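Most garage dust advice is written by people selling something that sucks, blows or wipes. I've kept a list of the tips readers send in and tried the ones that didn't sound mad. A few sounded mad and I tried them anyway.

## Sweeping

The old line is to scatter damp sawdust on the concrete before you sweep. Fine, it holds the dust down. It also leaves damp sawdust in the expansion joints, and if your slab is unsealed you'll be digging it out with a screwdriver. Damp shredded newspaper is no worse and easier to pick up. A misted floor and a soft broom did as well as either at my place.

Sweep towards the door. If there's a westerly blowing, don't bother until it drops.

## Sealing the door

Brush strip along the bottom of a roller door gets recommended as if it were magic. I fitted a length of Brakard brush in April, paid more than I'd like to admit, and still had leaf litter in the corners by the end of the month. Most of the muck was coming in at the side guides. Check those first with a torch at night, someone outside and someone in, before you spend a cent on the bottom.

## Compressed air

I'm against it for benches and shelves. You're moving the dust from where you can see it to the top of the cupboards. It does have a place in things with fins, grilles and fans, such as heaters, bar fridges and old desktop computers. Switch off at the wall and pull the plug. Short bursts, can upright, and a finger or a skewer holding the fan blades still. Leave the power supply shut and blow through the grille. Take it all outside if you can lift it.
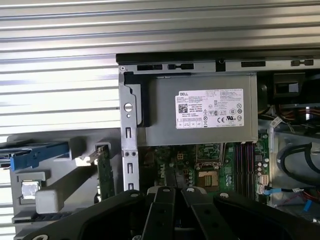 Tadeo Leiva reckons I'm too hard on the compressor. His view is that if you open both doors, wear a decent mask and start from the rafters, the lot goes out with the breeze and you've saved yourself an afternoon. He does his whole shed that way twice a year and says the shelves stay clean for weeks.

Maybe. I'd like to see his neighbour's washing. And a shop compressor is a different animal from a can: there's water in the line, and enough pressure to drive grit into a bearing. I wouldn't point one at anything with a circuit board in it.

## Dryer sheets

Supposed to repel dust from shelving, skirting and screens. I wiped one half of a melamine shelf with a dryer sheet and the other half with a barely damp rag, then left both alone. Same dust. The dryer sheet half was a bit greasy and smelled like somebody's gym bag. 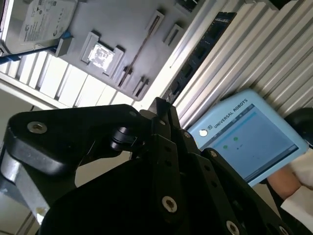

**Aldana Retamal** | Sheds & Garages | 30 October 2020

## Covers

Old bed sheets are free and they breathe. Plastic drop sheets keep more dust off but trap moisture underneath, and I've had surface rust on a saw table to prove it. If you must use plastic, prop it up so it doesn't touch the metal.

The fitted Gallardo machine covers look smart. They're a bed sheet with elastic.

## Shop vac filters

- Tap the filter out over a bin before it looks full.
- Washing is only for filters that say they're washable. Let them dry right through, overnight at least, or you'll be growing something.
- A bag inside the drum is worth the money if you sand plaster. For wood shavings, I can't see the point.
- Stockings over the filter: works, sort of, and cuts the suction.

## Air cleaners

Ximena Iturra asked whether the Prirner ceiling unit is worth having. It was $276 when I looked, plus filters. If you sand indoors every weekend, possibly. If you sand twice a year, carry the job out to the driveway.

## Still to try

Vinegar in the mop bucket on bare concrete. I don't like the sound of it, acid and concrete being what they are, but three people have sworn by it and I have an offcut of paver to ruin.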